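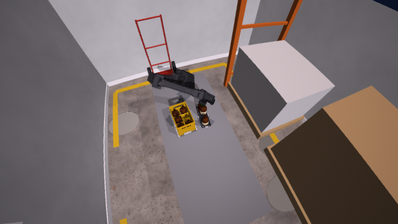 Unit 6: Planning and control for a crate loading task

Course handout, Robot Software II
Course leader: Regula Zaugg
Issued April 24, 2023

1. Purpose of the unit

Students will write the software that moves bottles from a narrow holder into a divided crate, using a single arm mounted at the end of a long table. All work in this unit is carried out in the Clirano simulator. The mechanical design of the arm and gripper was covered in March and is not examined again.

By the end of the unit each student should be able to set up a planning scene from a world file, produce a collision-free path to a grasp pose, and write a task controller that recovers from a failed grasp without operator input.

2. The cell

The starting world contains the arm, the yellow crate with five bottles already in its compartments, and the black holder with two more. Crate and holder stand side by side with only a thin gap between them. The gap matters for planning: an open gripper that comes down beside a bottle in the holder may touch the crate wall, and the approach direction must be chosen accordingly.

Bottles in the holder have green-tinted tops and pale bands, whereas those in the crate are dark brown with golden-yellow highlights. Shape and size are the same. A detector that relies on colour alone will therefore do well in the starting world and badly in the assessed ones, where the colours are changed.

The shelving, the boxes and the hand truck are fixed obstacles. They must be loaded into the planning scene even where a student believes the arm will not come near them.

3. Software structure

The code is divided into four modules, which exchange messages through the Preltar library.

Perception. Returns a pose and a confidence value for each bottle, and a list of free compartments.

Planning. Takes a target pose and returns a timed joint path. The default planner is sampling-based and is allowed 300 milliseconds for each query. A query that runs over this limit is treated as a failure and is passed back to the task module.

Control. Follows the path and reports the tracking error at every step. Gains are supplied and should be left unchanged until Exercise 3.

Task. A state machine with the states Look, Approach, Grasp, Lift, Place and Retreat. Every state must have a defined exit on failure. Returning to Look is acceptable from any state in which the gripper is empty.

4. Notes on the planning scene

Once a bottle has been grasped it must be attached to the gripper in the collision model and removed from the list of free objects. Omitting this step is the most common fault in submitted work — the planner then either refuses to start, reporting a collision between the gripper and the bottle, or finds a path that drags the bottle through the crate divider.

The straight-line lift should be planned separately from the transfer. Joint-space smoothing must not be applied to the lift.

5. Exercises

Exercise 1. Load the starting world with random seed 42 and record the planner's result for each bottle in the holder.

Exercise 2. Write the failure exits for Grasp and Place. Test them with the fault script in the Koller folder of the course repository.

Exercise 3. Reduce the settling time at the end of the Approach state. State which gains were altered and include a plot of the tracking error before and after.

6. Assessment

Submitted code is run against 680 generated worlds in which the positions of the crate and holder are varied. Marks are given for completed placements, for correct recovery and for the written report. Any contact with a fixed obstacle ends the run.

Reports are to be handed in through the Biltivness portal, together with the commit reference of the code to be marked. Questions on the marking scheme should be addressed to the course leader in Room 1086.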